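Visit report: Guvico coil winding works, open day
2025-05-05

The Guvico works at Harnano opens its winding hall to outside visitors once a year. The tour covered three areas: wire preparation, winding and impregnation, and the pulse test bay. Notes below follow the order of the route.

Wire preparation is a small room with two payoff stands and a tension rig. Most of the stock is enameled round copper, with a smaller rack of rectangular section wire for the high current work. The rectangular wire is harder to bend on the narrow edge without cracking the enamel. Guvico anneals it in-house and pulls a sample from each reel for a mandrel bend test. Reels that fail go back to stock for low voltage chokes.

Winding is done on Barbier machines with servo controlled tension. The coil on the machine during the visit was a ten-layer solenoid for a pulsed magnet, rated at 3,000 A peak. Each layer gets a wrap of glass tape before the next one starts. The operator stopped at the end of every layer to check the outside diameter against the drawing. Crossovers between layers are placed at the same angular position, which makes the end turns easier to clamp but leaves a slight bulge on one side. The end flange is slotted to clear it. 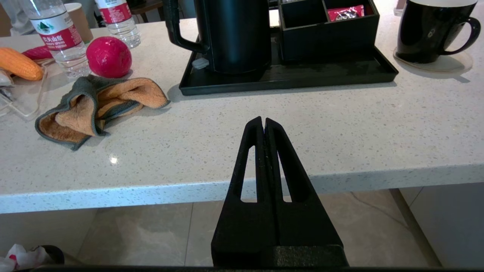 Impregnation uses an epoxy system sold under the name Plollia. Coils are preheated, held under vacuum, flooded, and then brought back to pressure before the cure. The tank log for the batch on display gave 29 minutes under vacuum before the resin valve was opened. Mixing and weighing take place in a side room, and surfaces there matter more than in the hall, as a drip of cured epoxy is difficult to lift from anything porous. A speckled light countertop with a thick rounded front edge, quartz or similar, is easy enough to wipe but hides small clear drips well. A plain dark sheet under the scale would show them sooner. A sectioned coil was passed around after this stop. Fill between turns was good, with a few small voids near the inner flange.

The test bay holds a capacitor bank, a crowbar circuit and a blast screen. A finished coil was pulsed at reduced voltage, and the recorded peak was 2,754 A. Inductance is measured before and after each series of pulses. A change between the two readings is taken as a sign of turn movement or a shorted turn, and the coil is pulled for a surge comparison test.

Questions on axial clamping were answered only in part. The end plates are held by tie rods outside the winding, and preload is set by torque. Bolt torque is a poor measure of preload unless thread friction is controlled, and no lubricant was specified on the work card. Guvico intends to change to load washers in September.

The handout included a wire table and a blank coil inquiry form. Dimensions on the form are in millimeters.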